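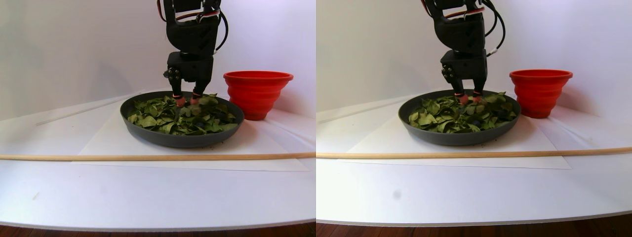 Home | Syllabus | Handouts | Readings | Contact

Filed under: Coastal Resources and the Law, Unit 2

Handout: Who gets to fish? Licenses, seasons and shared waters

This unit covers how access to an inshore fishery is decided and what happens when two groups claim it under different rules. Read the Lachance decision before class. The Lemthorpe Harbor file is optional.

Key terms

Limited entry: the government caps the number of licenses. A new person gets in by buying or inheriting one.

Closed season: months when a species can't be taken. Often set around molting or spawning.

Communal license: held by a community, which decides who fishes under it.
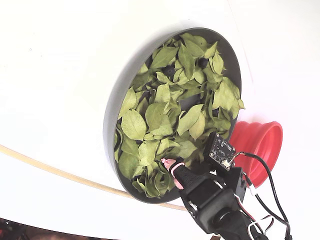
Leaves in a round tray.

Case 1: Plosska Bay

The bay had 839 commercial crab licenses when the cap came in. Each allowed 200 traps. The Luklow community held no licenses under the cap but had an older agreement giving it the right to fish for a living. It opened its own fishery in December, during the closed season, with its own tags and trap limits.

License holders objected on two grounds: stock health and equal treatment. The community answered that its trap numbers were small and that the agreement came first. Talks stalled over who had the authority to set the season. Note that the two sides were arguing partly about biology and partly about jurisdiction, and the court in Lachance kept these apart. Do the same in your papers.

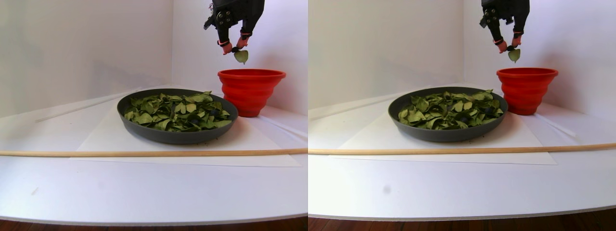
Does a closed season bind a community that holds an older agreement?

It depends on whether the government can show the closure is needed for conservation and that it consulted the community first. In Lachance it showed the first and failed on the second.

For next class: write 2 pages on the consultation record, pp. 14 onward in the packet. Bring a printed copy.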